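Clilo zero-width fault

The Clilo zero-width fault was a calibration error in the Clilo, a hand-held two-finger gripper made by Vekarley and used to record manual tasks for training robot arms. Grippers running firmware version 6 could store the wrong value for the closed position of the fingers when they were switched on. Every finger width recorded in that session was then too small. The error came to light in 2024, when a robot arm trained on the recordings repeatedly closed too hard on small desk items and in one test cracked the shell of a computer mouse.

The fault affected 442 recordings in a collection of 1,698. There were no injuries. Vekarley published a service notice on October 7, 2024, and a corrected firmware was released in November of the same year.

Background

The Clilo is carried by a person, who uses it to pick up and put down objects in ordinary rooms. A camera on the tool records the view past the fingers, and a magnetic sensor in the handle records how far apart the fingers are. The two streams are saved together. A robot arm fitted with the same fingers can later be trained to repeat the movement without an operator having to drive the arm through it.

Most of the affected recordings came from a program run by Wekmont, a laboratory that rented Clilo units and trained its own arms. The program dealt with tidying tasks on office and meeting room furniture, and its sites included a conference room in Stockdale. Tasks were short and were carried out among whatever else was on the table.
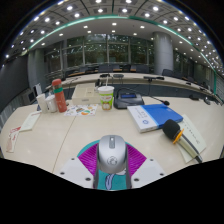

Finger width matters in this kind of work more than the size of the number suggests. A mouse, a cup and a pen all call for a different opening, and the arm has to learn both when to begin closing and when to stop. The camera view gives some of this information. In Wekmont's training setup, however, the target width sent to the arm's motor was taken from the sensor stream alone.

The fault

Earlier firmware asked the user to squeeze the trigger fully at startup and would not begin recording until the sensor reading had stayed still at the closed position. Version 6 dropped the prompt to shorten the startup time. It read the sensor once, shortly after power came on, and stored the reading as zero width.

If the fingers were fully closed at that moment, the stored value was correct. If they were partly open, the gap was subtracted from every later reading in the session. Negative values were clipped to zero, so a file with a bad zero point did not contain any number that was impossible on its face. The largest offset found was 6 millimeters.

Units that were switched on while still in their carrying case were not affected, as the case held the fingers shut. Units switched on in the hand often were. The startup light turned green in both situations.
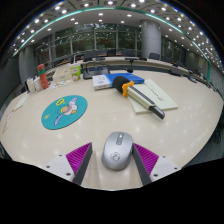
A computer mouse between the open fingers of a hand-held gripper on a conference table.

Discovery

The first sign was recorded as a hardware problem. Wekmont staff noted that an arm was stalling with its fingers pressed against the sides of a mouse, drawing high motor current, and replaced the finger pads and then the motor. The stalls continued. On a later run the shell of the mouse cracked along one side, and testing was stopped.

Hadi Abou Jaoude, a technician at the laboratory, compared the widths in the training files with caliper measurements of the objects. The recorded width while holding the mouse differed from one session to the next but was nearly constant within each session. A worn pad or loose sensor magnet would have been expected to produce a reading that moved over time. He then restarted a unit several times with a metal spacer between the fingers and found that it reported zero each time with the spacer in place.

Extent

Version 6 had been used for 586 of the recordings in the collection. These were checked one by one by finding a moment in the video when the fingers touched and comparing it with the sensor stream. Recordings in which the fingers never closed completely could not be checked this way, and were compared against an object of known size instead.

Offsets were found in 442 files. The affected tasks included moving a mouse onto a pad, stacking paper cups and standing pens in a holder. Tasks involving flat paper were affected less, as a sheet is held with the fingers almost shut whatever the zero point.
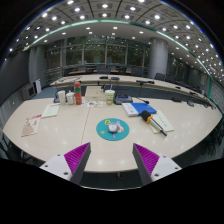
Gripper fingers open in front of a round mouse pad with a computer mouse on it.

Correction

The service notice told users to stop recording with version 6, or to hold the trigger fully closed whenever the unit was switched on. The November firmware restored the startup prompt and added a check that rejects a zero point more than 1 millimeter from the factory value. It also writes the zero point into the header of each file, where earlier versions had discarded it.

Wekmont repaired most of its affected files by adding the offset back. Files with clipped readings could not be fully restored, and the clipped portions were left out of training. The laboratory also set a current limit on its arms, so that the fingers stop closing when they meet firm resistance regardless of the commanded width. The limit had been available in the motor controller before the incident but was switched off by default.

See also

Calibration
Force limiting
Magnetic encoder
Parallel gripper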